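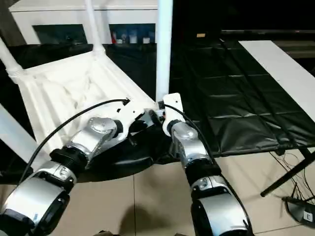 Segundo Rukhsana Janjua, a política bimanual não aprende a virar o objeto, aprende a repetir a altura a que as pinças fecharam nas demonstrações. Foi esse o comentário dela à primeira versão deste texto, e obrigou-me a refazer metade da análise. Publico agora a segunda versão.

5 de maio de 2021

O problema é a reorientação de objetos grandes e leves com dois braços: móveis de plástico, estruturas com pernas, coisas que não cabem numa pinça e que têm de ser manipuladas pelas extremidades. A dificuldade é conhecida. O objeto fecha a cadeia cinemática entre os dois braços, e um erro pequeno na pose relativa das pinças aparece como força interna ou como escorregamento. Com objetos rígidos e pesados, a força mede-se bem no punho. Com plástico moldado, a peça flete e o sinal chega tarde e atenuado.

O método, a que chamamos Rind no código e por preguiça também fora dele, é clonagem de comportamento com uma alteração. Em vez de prever as ações dos dois braços em referenciais independentes, a rede prevê a pose do ponto médio entre as pinças e a transformação relativa entre elas. A conversão para comandos articulares é feita depois, por cinemática inversa com amortecimento. A entrada é a imagem da cabeça mais as posições articulares. Não usamos força.

Treinámos com 228 demonstrações teleoperadas. Descartei as que tinham interrupções do operador a meio do movimento, que a rede imitava com demasiado zelo (parava, esperava, recomeçava). O horizonte de previsão ficou fixo para todas as variantes. A linha de base, Kirker, usa a mesma arquitetura e os mesmos dados, com ações absolutas por braço.

O resultado principal: a parametrização relativa reduz a divergência entre as pinças durante a fase de contacto, e a redução mantém-se quando se muda a posição inicial do objeto. Na fase de aproximação, sem contacto, as duas variantes são indistinguíveis. Era o esperado. O que não esperava era a sensibilidade à ordem de fecho das pinças. Quando a segunda fecha com atraso, a previsão do ponto médio salta, a transformação relativa tenta compensar, e o par entra numa oscilação lenta que a cinemática inversa amortece mal.

A correção foi um filtro de primeira ordem apenas sobre o ponto médio, com constante de tempo de 200 ms. Filtrar também a transformação relativa piora tudo. Tentei.

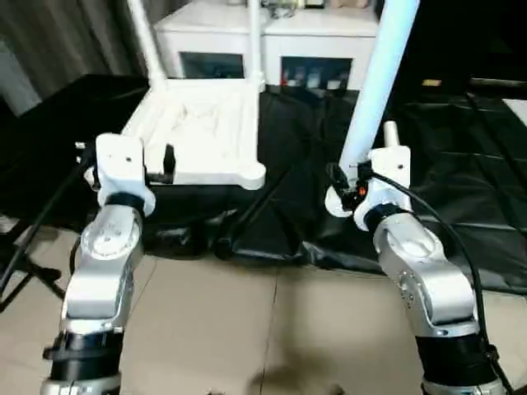 Hrvoje Stojanović contrapõe que o filtro esconde o problema e que o salto devia ser tratado no treino, com perturbações sintéticas no instante de fecho. Concordo em parte. Corri essa variante em fevereiro, sobre um conjunto reduzido, e a oscilação diminuiu, mas a aproximação final ficou menos precisa junto às pernas do objeto, onde a folga é pequena. Não tenho dados para dizer se é um efeito da perturbação ou da redução do conjunto. A execução completa está na fila do servidor Numden.

Quanto à objeção da altura de fecho: testei-a deslocando verticalmente o ponto de preensão em relação à média das demonstrações. Kirker falha como previsto, fechando à altura habitual. Rind acompanha os deslocamentos pequenos e depois falha da mesma maneira. A parametrização melhora a coordenação entre braços e pouco acrescenta à generalização espacial, e o texto anterior confundia as duas coisas. Retirei o parágrafo.

Limitações que ficam por resolver:

Superfícies brilhantes. A imagem muda bastante com reflexos no fundo, e não fizemos aumento de dados específico para isso. Suspeito que parte da variância entre execuções venha daí.

Objetos esguios. As pernas e hastes verticais ocluem-se mutuamente vistas da cabeça. Uma câmara em cada punho resolveria o essencial, à custa de mais calibração.

Semente. Os números da tabela interna vêm de 2 sementes, o que é pouco. Não publico a tabela enquanto não tiver mais.

O ponto de controlo usado em todas as comparações é o da época 786, escolhido pela perda de validação antes de qualquer ensaio no robô. O conversor do formato Berusham para o nosso tem ainda um erro de sinal no eixo de guinada do braço esquerdo. Quem tiver a cópia antiga deve inverter o sinal à mão antes de treinar.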